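Skulgate W2 Wrist Camera Module

Overview
Specifications
Mounting
Lens and focus
Comparison with the W1
Bench evaluation
Ordering

The W2 is a small color camera for mounting at the wrist of a light robot arm, between the tool flange and the gripper. It is meant for pick-and-place work at short range: tableware, small parts, packaged goods, lab consumables. It replaces the W1, which remains available as a spare for existing installations.

Overview

The module consists of a camera head, a mounting ring and a single cable for power and data. The head tilts on the ring and locks with two screws. With the head at zero tilt the optical axis is parallel to the tool axis. Tilted inward, the view takes in the fingertips at the lower edge of the picture. Most customers running parallel grippers use the inward tilt. Customers running suction cups tend to leave it at zero, as the cup hides the contact point in either position.

The W2 does no processing of its own beyond exposure and white balance. Detection, pose estimation and policy inference run on the host. A depth sensor is not included, and there is no provision for adding one inside the housing.

Specifications

Sensor: color, global shutter
Focus: fixed, set at the factory, adjustable with the supplied key
Nearest usable distance, standard lens: 9 cm
Exposure: automatic or locked
White balance: automatic or locked
Mass of camera head: 10 g
Cable length: 200 cm
Connector: locking, straight or right-angle
Mounting ring: anodized aluminum, supplied with screws
Housing: black, matte, no status light on the front face

The status light was moved to the cable side after the W1. On glossy workpieces the old position gave a reflection that several detectors picked up as an object.

Mounting

1. Remove the gripper and clean the flange face.
2. Place the ring with the index notch toward joint zero.
3. Refit the gripper through the ring. Use the longer screws from the kit; the original gripper screws do not reach full thread engagement with the ring in place.
4. Attach the head and set the tilt by hand.
5. Route the cable along the outside of the forearm and leave a service loop at the wrist. The loop should survive full rotation in both directions without pulling on the connector.
6. Tighten the tilt screws and run the hand-eye calibration.

Repeat the calibration after any change of tilt, lens or gripper. A change of fingertips alone does not require it, but the fingertip mask on the host should be redrawn.

The ring adds to the distance between flange and tool center point. Enter the new offset in the arm controller before the first move. Dzene controllers store it under the tool definition and will go on using the old value until the tool is reloaded.

Lens and focus

Two lenses are offered. The standard lens suits approach and grasp. The wide lens sees more of the table at a given height but has visible distortion toward the corners, and small items lose detail sooner as the arm lifts away.

Focus is fixed in both cases. Set it for the height at which the grasp decision is made and accept some softness elsewhere. A camera focused for the final approach will be soft at the survey height, and a policy trained on those views has to be run on the same views. Do not refocus between data collection and deployment.

Comparison with the W1

The W1 used a rolling shutter. During fast wrist rotation straight edges leaned in the picture, which was a nuisance with tape lines and tray rims used as references. The global shutter removes the lean. It does not remove motion blur, which depends on exposure time and light. If blur is a problem, lock the exposure short and add light over the table before trying anything else.

The ring pattern is unchanged, so a W2 head fits a W1 ring. The connector is different, and W1 cables cannot be reused.

Customers comparing the W2 with a fixed overhead camera should expect the two to do different jobs. The overhead view is steady and complete until the arm moves into it. The wrist view changes constantly and often shows only part of an object – usually the part about to be grasped. Our own preference is to run both and let the host weigh them.

Bench evaluation

Evaluation of the W2 is handled by Filipa Garcia and Tõnu Kütt on a table-setting bench. The bench carries blue tape boundaries on a brown top, a green tray, a white plate, and light-colored plastic cutlery. Cutlery was chosen for its thin profile and because pale items on a pale plate are hard on both cameras and detectors.

A survey view from the wrist shows the difficulty well. The yellow spoon lying directly on the green tray separates cleanly from its background even when the picture is soft. The translucent fork is close in tone to the plate under it, and the tines run together. Thresholds tuned on the spoon should not be carried over to the fork. Crumb-sized specks on the tabletop also register at this height, so a minimum blob size is advisable.

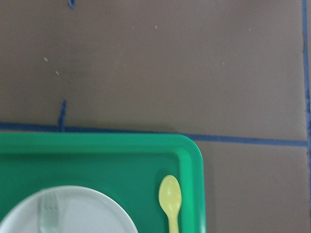 Choosing a gripper for use with the W2

Parallel grippers with narrow fingertips leave the clearest view. Wide padded fingers cover the lower part of the picture at close range and may hide the item entirely in the last part of the approach. Three-finger and adaptive hands can be used, but the tilt has to be set with the hand both open and closed, and one of the two positions will usually be a compromise.

For flat cutlery, fingertips with a thin leading edge are preferred. Suction is not recommended on tines or narrow handles.

Ordering

W2-S: head with standard lens, ring, screw kit, cable
W2-W: head with wide lens, ring, screw kit, cable
W2-H: head only, for existing W1 rings; order cable separately
W2-C: cable, straight or right-angle connector

State the arm model and gripper model with the order so that the correct screw kit is packed. Rings for flanges not listed can be machined on request. Send a dimensioned drawing of the flange to Jhonatan Cáceres in applications.

Page revised Tuesday, June 6, 2023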